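Chapter 3
Belts and Pulleys

I learned about belts the hard way, in my uncle's feed mill in Fudcombe, the summer I turned sixteen. There was one electric motor in the whole building, bolted to the floor in a corner, and it ran everything: the hammer mill, the mixer, the grain lift and a fan the size of a barn door. All of that power left the motor on strips of rubber and canvas.
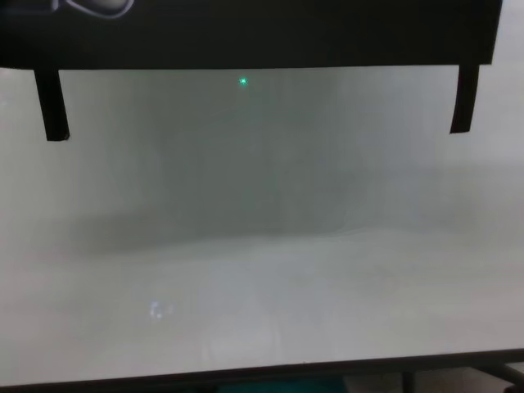 My job was to walk the line every morning before the switch was thrown and press on each belt with my thumb. Too floppy and it would slip. Too tight and it would chew up the bearings by November. I had no idea why either of those things was true, and my uncle wasn't a man for explanations (he pointed a lot). It took me years and a couple of patient teachers to work out what my thumb had been measuring, and that's pretty much what this chapter is for.

So let's start with the simplest setup there is. Take two wheels with smooth rims, set them some distance apart, and stretch a loop of something bendy around both of them. Turn one wheel and the other one turns too. The wheel you turn is the driver, the wheel that gets dragged along is the driven wheel, and once a belt is running on them we call them both pulleys. If you leave the loop open, like a racetrack, both pulleys turn the same way. Put a twist in it so it crosses over itself in the middle, and they turn opposite ways. Try it with a fat rubber band and two jelly jars before you read on. I mean it! I'll wait.

Now for the speeds. Pick a spot on the belt and follow it around. If nothing slips and nothing stretches, that spot moves at one speed the whole way, so the rim of the big pulley and the rim of the small pulley have to be moving at that speed too. A small pulley has less rim, so it has to go around more times to keep up. Say the motor turns at 1260 revolutions per minute and the driven pulley is 3 times as wide as the one on the motor. The driven pulley then makes 420 revolutions per minute. We'll write this down properly in the next section, but if you followed the spot on the belt you already have the whole idea.

And what do you get in exchange for all that lost speed? Turning force, or torque. The belt pulls just as hard on both rims, but on the big pulley it pulls farther from the center, so it twists the shaft harder. That's how a motor you could carry under one arm managed to run my uncle's hammer mill.

Here's where my thumb comes in. A belt holds on by friction and nothing else. When it's working, one side of the loop is pulled tight and the other side goes a bit slack, and it's the difference between the two that does the driving. Suppose the tight side pulls with 100 pounds and the slack side with 62. The useful pull is what's left over, 38 pounds. People are often surprised by this — they expect to count the full 100 — and I marked down enough homework over it that I now ask the question on the first day. The slack side is fighting you, but you can't get rid of it, or the belt has nothing pressing it against the pulley and it slides.

How much grip you get also depends on how far around the pulley the belt wraps. Put a very small pulley close to a very large one and the belt barely hugs the small one, so that's where it squeals. Cadi Jarman, who taught me machine shop at Losport, kept a ruined pulley on her desk with the rim polished like a mirror from exactly this. She'd hand it around and let us guess.

Later in the chapter we'll get to V-belts, which wedge themselves into a groove and grip a lot better than flat ones, and then to toothed belts, which don't depend on friction in the same way. We'll also size a drive from scratch for a small workshop fan. Bring a calculator for that part, and a piece of string.

Before you begin, you should be comfortable with

the circumference of a circle
force and torque, from Chapter 2
ratios (Appendix A has a refresher if yours are rusty)

3.1 Following the Belt

Let's call the diameter of the driver D1 and the diameter of the driven pulley D2, both in inches. In one full turn, the driver's rim pulls in a length of belt equal to pi times D1.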